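Last updated: May

4. Bagging and storing the unit between uses

Follow this section whenever the Omusier tabletop heater will be out of use for more than a few weeks. The same steps apply to the Fendden model, except that its feet fold and do not need to be removed.

Before you start

Switch the unit off at the wall and leave it unplugged for 24 hours. You will need a dry cloth, two large plastic bags, a twist tie, and a clear spot on a table.

CAUTION: Never bag a unit that is still warm. Trapped heat can soften the plastic and mark the casing.

4.1 Preparing the unit

1. Empty the dust tray and wipe it dry.
2. Wipe the casing from the top down. Do not use spray cleaner on the grille.
3. Coil the cord loosely and fasten it with the twist tie. Tuck it against the back panel — not under the base.
4. Remove the 8 screws that hold the feet. Put the screws and feet in a small envelope and write the model name on it.

4.2 Bagging

1. Open the first bag and lay it flat on the table with its mouth facing up.
2. Stand the unit in the middle of the bag and bring the sides up loosely.
3. Lower the second bag over the top until it covers the casing.
4. Smooth it down with your hands. Press out most of the air, but leave some slack at the corners. 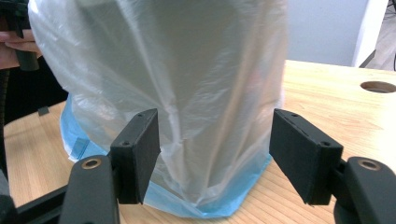 5. Leave the bottom unsealed for storage indoors. Tape it only if the unit is going to a garage or basement, and use paper tape so it can be peeled off later.

NOTE: Any bag that is big enough will do. The color makes no difference. Replace a bag that has a hole in it.

4.3 Storing

Keep the unit upright on a shelf that can hold at least 50 pounds. Do not stack anything on top, even light boxes. Keep bags away from small children and pets at all times.

For units on loan from the Riledbridge office, write the loan number on a tag and tie it to the cord before bagging. Florante Agbayani keeps the loan list and can be reached at extension 156.

To bring the unit back into use, remove both bags, refit the feet, and go to Section 2.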